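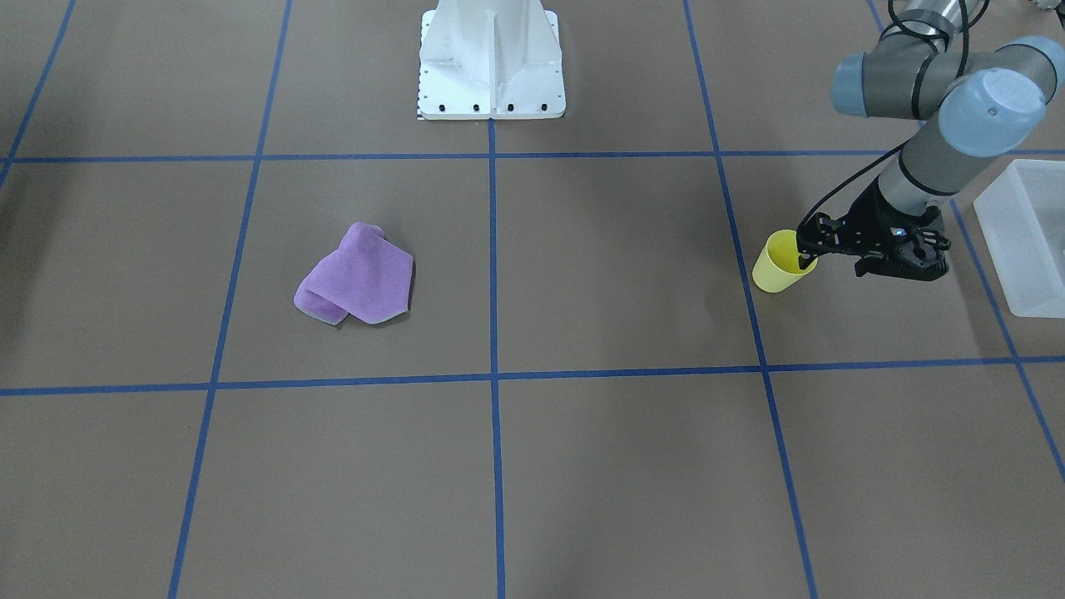
Floor marked into large squares with strips of blue tape

Floor marking is the use of lines on a floor to divide a space into areas. It is common in warehouses, workshops, sports halls and schools. Lines may be painted or laid with adhesive tape, which is easier to move when a layout changes.

Colors often carry a meaning, although the meaning differs from one site to another. At the Hevik depot in Putum, a grid of 143 numbered squares is used to store goods – six of them are kept clear as turning space. The depot's floor plan is redrawn each October.

Painted lines need a clean, dry surface and time to cure. Tape can be walked on at once, but its edges may lift under heavy wheels.

See also: Aisle; Safety sign; Warehouse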